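3.2 Where people put things down

Most of what has been written on household tidiness concerns where objects are kept. Rather less concerns where they are left, although any adult who has shared a kitchen will know which of the two takes up more of the day. In the Drendmont survey we asked 161 households to name the proper place of eight everyday objects, and then to go and look for them. Keys did badly. Scissors did worse, and in two homes were still missing when the interview ended.

Villalobos has argued that a tray works as a kind of permission. A letter on a bare table is clutter, while the same letter on a tray has been dealt with, at least in the opinion of whoever put it there. Our respondents bear this out with some enthusiasm. Of the 498 resting places they described, the ones with a raised rim were spoken of most kindly, whatever had piled up inside. One man in Platness referred to a baking tin full of batteries as "the system".

Nägeli takes a sterner view and holds that containers only move the argument from the table to the container. We have some sympathy with this, having seen the hall drawer in our own department. Still, his households were all visited in December, when even orderly people own too many ribbons.

Nesting muddles the picture further. A cup standing in a tray has a place within a place, and respondents disagreed about which of the two counted when something was to be put away (Figure 4).

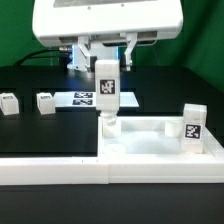
Vol. 8, p. 161

Figure 4. A short white cup inside the left part of a white tray, with an upright block held just above the cup.

Asked where a pen in such a cup was kept, older respondents tended to name the cup and younger ones the tray. Teenagers named the room. We coded this last answer as valid, after a discussion that took up most of a Friday.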